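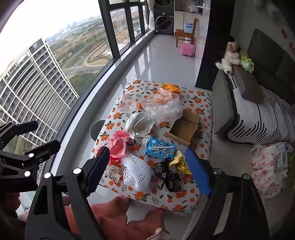 Clearing the Coffee Table: Your Questions

The Pinach household pages get more post about low tables than about kitchens, wardrobes and garages put together, and I couldn't be happier. I love a low table! It's where the snacks go, and the post, and the thing you took out of your pocket three days ago. These are the questions that come up most, with the answers I give to friends. Last updated September 3, 2018.

Where do I start when the whole top is covered?

Start with the rubbish. Don't sort, don't stack, don't read the leaflet that came in the parcel. Take a bin to the table (the bin goes to the table, you don't walk back and forth) and pick out everything that is plainly finished with: sweet wrappers, used tissues, crumpled packaging, empty drink cartons. It's the quickest part and it feels marvellous. On most tables you'll find that more than half of what you were dreading was packaging.

How long should it take?

I gave myself 17 minutes the first time I tried it with a timer and finished with enough left over to make tea. If yours takes longer, fine. Stop when the timer goes and do the rest after supper.

What do I do with all the plastic bags?

Check inside each one first. I once threw out a perfectly good pair of earrings in a crumpled carrier and I still think about them. After that, pick one sound bag to be the rubbish bag and push the others into it, unless they're clean enough to keep. I keep six carriers folded in a drawer and let the rest go. Big clear ones are handy for storing spare cushion covers.

And cardboard boxes?

Flatten them straight away – a box left open on its side will have things in it by bedtime. Look for tape and loose packing, pull those off, fold the box down and put it by the front door so it leaves with you.

Are foam fruit nets recyclable?

It depends where you live, so do look at your own council's list. Where I am they go in the general bin. Before they do, they're lovely for wrapping glass baubles or small cups, and I keep a handful in the Christmas box for exactly that.

Half the things on my table aren't rubbish and don't live there. Now what?

Gather them into one container and carry it round the house once. Please don't take items back one at a time! You'll go upstairs with a pen, notice the bed isn't made, and that's the afternoon gone. My container is an old bread basket, which my family calls the Temik for reasons lost to history, and it lives under the hall shelf.

The table is a padded one. Can I still put a tablecloth on it?

Yes, and I wish more people would. Padded tops and ottomans mark easily, and a cloth you can whip off and wash saves a lot of scrubbing. Choose one that hangs well over the edges so it doesn't ride up each time somebody reaches for the biscuits. Cups are safer on a tray, whatever the cloth.

Plain or patterned?

Patterned, every time, and I'll defend this to anyone. Fruit and leaves are my favourites. Oranges on white are cheerful in the dark months, and a busy print is very forgiving of the odd tea splash between washes. The one drawback is that small things hide against it, so run your palm across the cloth after clearing to catch stray beads, pills or screws.
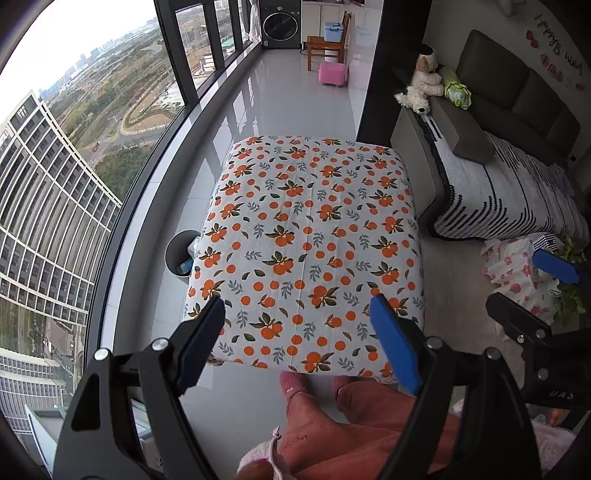
Jakosach wrote in to say that a cleared table in their flat stays cleared for one evening at most, and asked whether there was any point in doing it at all. There is! One evening is a good evening. You get to put a jigsaw out, or dinner, or your feet. Then try the smallest possible habit, which is that whoever leaves the room last takes one thing with them. It won't keep the table bare but it does slow the tide.

How do I get fold lines out of a cloth?

A damp tea towel laid over the crease and a warm iron on top will do for most cottons. Test a corner first, and check the label, as some coated cloths will melt. Do the ironing on a board and not on the furniture. Or leave the lines alone. I do, mostly.

Should the bin live next to the table all the time?

In my house, yes. A small round one beside the sofa catches far more than a large one in the kitchen ever did. Line it with one of your spare carriers and empty it before it's full, particularly if there's fruit peel in there.

What about things that have rolled underneath?

Lift the hem and look. Slippers, usually, and at ours a library card from the Pant branch that we'd already paid to replace. I do underneath last, with the broom, once the top is done.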